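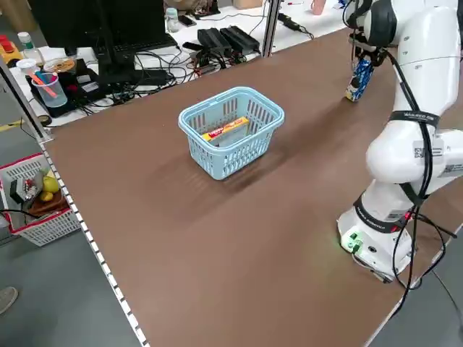 A blue plastic basket with a snack box inside, and a blue-and-white can held by a robotic arm.

Mooring ban extended at Kullia inlet

Boats will be kept off a further 206 hectares of shallow water at Kullia inlet until the end of February, the Jultholm harbour office has confirmed. The ban on anchoring and mooring took effect on 12th August and covers the eelgrass beds between the old ferry slip and Flundov point.

Divers logged 273 anchor scars there this summer, most of them in water less than three metres deep. Chains do much of the harm – they swing with the tide and scrape the bottom bare.

Skippers who ignore the marker buoys face a fine of 200 euros. Small craft may still cross the area under oars or sail. Line fishing from the shore is not affected, but bait digging on the Flundov side must stop.

A second survey is due before the ban is reviewed.

Shares: 1,349 | Comments: 3

tidewatcher: Should have been done years ago. The bed off the slip is mostly mud now.

Marit_K: Where are visiting boats meant to go? The harbour is full by noon.

oldnets: Outer quay has room, bring long lines.

Contact the newsdesk | © Jultholm Coast News | Back to top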